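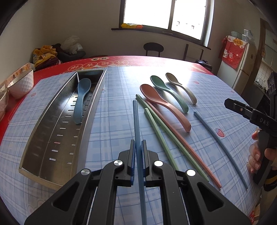

Relatório de progresso ao Fundo Forner
Projeto Ultura -- refeições partilhadas e caderno de receitas da Costa
Segundo relatório, entregue em maio

Resumo para quem só tem tempo para o resumo: os almoços funcionam, o caderno avança, o exaustor não chegou. Pedimos a transferência de uma parte da verba de impressão para a rubrica de equipamento, pelas razões explicadas mais à frente, com a paciência que o assunto ainda nos deixa.

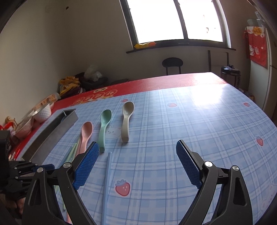
Por Evaristo Negri, coordenação do Projeto Ultura

1. Almoços

No período em causa servimos mais de 1000 refeições, quase todas ao meio-dia e meia, embora o cartaz continue a dizer meio-dia. O cartaz foi impresso na primeira fase e não há verba para outro. A sopa sai sempre a horas. O prato principal tem uma relação mais livre com o relógio, sobretudo quando há arroz de forno.

A adesão ultrapassou o que tínhamos previsto na candidatura, documento que, relido agora, parece escrito por alguém que nunca tentou sentar vizinhos à mesma mesa. Previa-se ali uma "rotação espontânea de lugares". As pessoas escolheram o lugar na primeira semana e defendem-no com o casaco. Desistimos da rotação em março e passámos a servir a sobremesa numa bancada ao fundo, o que obriga toda a gente a levantar-se. Conversa-se bastante na fila da sobremesa. Propomos que o indicador de convívio da candidatura passe a ter isto em conta.

O custo por refeição subiu ligeiramente com o preço do azeite. Reduzimos os fritos, medida que foi recebida com um silêncio difícil, e aumentámos as leguminosas, recebidas com comentários. A horta da escola forneceu couves em abundância. Houve caldo verde, houve couve salteada, houve uma tarte de couve que não voltará a constar da ementa.

2. Oficinas de mesa e cozinha

Realizámos seis oficinas, todas ao fim da tarde. As de pão e de conservas encheram. A de cozinha chinesa caseira, pedida por vários participantes, começou pelos raviólis e acabou numa longa discussão sobre se o vinagre se põe antes ou depois, que ficou sem ata. A oficina sobre leitura de rótulos teve menos gente, apesar do título animado que lhe demos, ou talvez por causa dele.

Para a próxima fase queremos repetir o pão e juntar uma sessão de sobras, tema em que os participantes sabem mais do que qualquer formador que possamos pagar. O orçamento agradece a coincidência.

3. Equipamento

Chegamos ao exaustor. Foi encomendado à Skuvcombe em janeiro, com entrega prevista para fevereiro. Em fevereiro recebemos uma grelha. Em março recebemos uma segunda grelha, idêntica à primeira, e uma carta simpática. Em abril a Skuvcombe informou que o modelo tinha sido descontinuado e que o substituto é mais largo do que a parede.

Enquanto isso, cozinhamos com as janelas abertas. No inverno a sala esteve fresca, para usar a palavra que os participantes escolheram diante de mim. Temos agora orçamento de outro fornecedor, que veio medir a parede antes de falar de preços, e por isso nos pareceu de confiança. A diferença de custo é de 20 por cento e é esta a quantia que pedimos para transferir. As grelhas estão à disposição do Fundo.

4. Caderno de receitas

O caderno reúne neste momento 64 receitas, recolhidas à mesa, ao telefone e, num caso, no verso de uma conta da água. A transcrição está concluída. A revisão arrasta-se, porque as medidas são as de casa: uma mão cheia, um púcaro, "o que a massa pedir". Tentámos converter tudo para gramas e o resultado foi um bolo de laranja com a consistência de um tijolo. Vamos manter as medidas originais e acrescentar as nossas entre parênteses, em tom de sugestão.

Há três versões de arroz-doce. Entram as três. Foi a decisão mais rápida do semestre, tomada por receio.
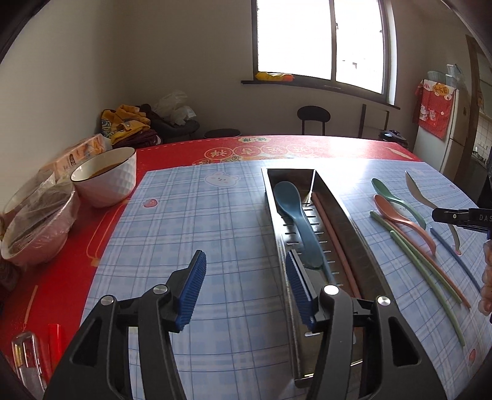 Matilde escreveu à margem do rascunho deste relatório que as receitas deviam aparecer com o nome de quem as deu, mesmo quando a mesma pessoa garante que a receita era da cunhada e que a cunhada a fazia mal. Concordo com a primeira parte. Quanto à cunhada, pedimos autorização por escrito e aguardamos.

A impressão fica adiada para depois do verão. Com a transferência de verba, a capa passa a ser mole e o papel mais fino, e as fotografias dos pratos reduzem-se às que saíram bem, o que por si só já poupa bastante.

5. Pedidos ao Fundo

Autorização para a transferência indicada no ponto 3.
Novo prazo para a entrega do caderno, até outubro.
Esclarecimento sobre o formulário de despesas, que nos pede o número de beneficiários "em curso" e não aceita a resposta "depende da ementa".

Em anexo seguem as faturas, as ementas e a correspondência com a Skuvcombe, por ordem cronológica. A visita da equipa do Fundo pode ser marcada para qualquer almoço. Convém chegar ao meio-dia e trazer um casaco.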